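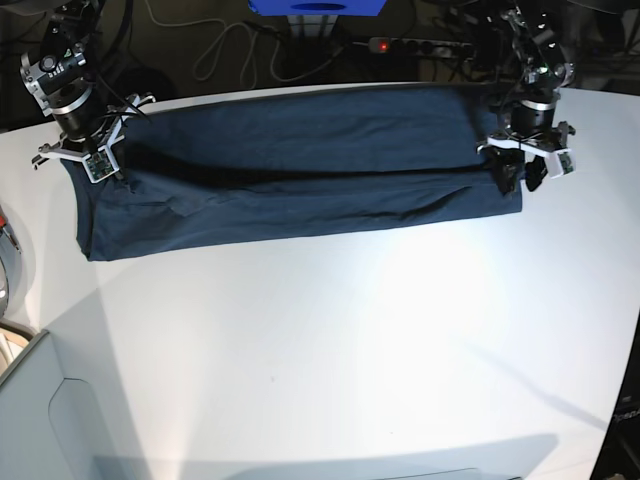

Brolach Street Swap and Mend – notes from the spring meeting
April 25, 2023

Hi all, Gilang Nair here, taking the notes again, so blame me for any spelling.

We started late on account of the parking, and then got straight into the money. The winter swap brought in $1,859 after we paid for the hall, which is our best yet (yay!). I read out the old balance by mistake and had to go back and do it over, sorry again. Everyone was happy with the numbers once they were the right numbers.

Next up, the May swap. We have 28 tables booked and the hall can take 32, so there are 4 left if you know anyone. I said I'd ask the Noro knitting group first. Kids' clothes will go by the side door this time, because last time the strollers and the coat racks got into a terrible tangle and I still have the bruise on my shin.

Then we talked for ages about leftovers. Reddy Thrift will take adult clothes if they're clean and sorted by size, but no shoes and no bedding. A few people felt we should cut the worn-out stuff into rags for the bike shop, and I love that idea, though I did point out that somebody has to do the cutting. We agreed to try it with one bag and see how it goes.

The mending corner needs another sewing machine. The Skurkari we have now keeps skipping stitches and I've had it apart twice on my kitchen table – I'm giving up and taking it in for repair. If you have a spare one you can lend us for the day, please tell me!

Still to do:
Me – call Noro, drop off the sewing machine, order more hangers
Side door key – still missing, please check your coat pockets
Flyers – new ones go up the first week of May

Snacks were lemon bars. We wrapped up when the choir needed the room.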